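Tindall winter lights: worth the pass?

gilecker50
December 13, 2022
Has anyone done the two-day Peltis pass with kids? It covers the lights, the tram and the Ladus museum. We're self-catering, so breakfast is on us.
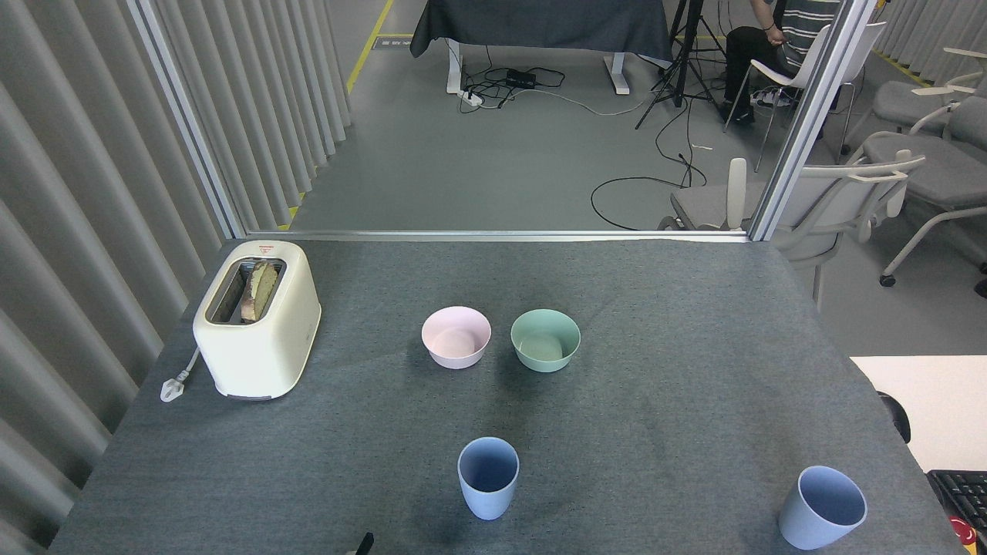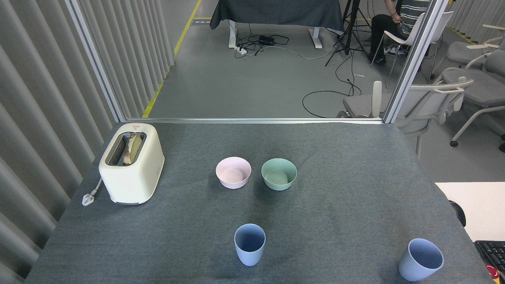
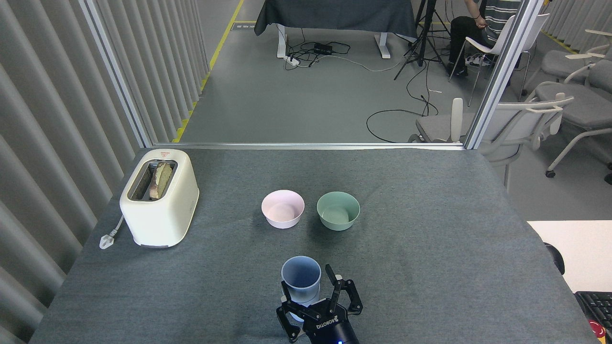

Toast, mostly.

Reply from Denise Haworth
Skip it. £116 to queue for a tram you could out-walk. The lights are free from the bridge.

Reply from gemma_whiteley
Disagree, Denise. The museum alone took us a whole wet afternoon, and one of mine even read a sign.

Reply from Denise Haworth
You went in June, Gemma. There were no lights.

Reply from gemma_whiteley
Very short queue, though.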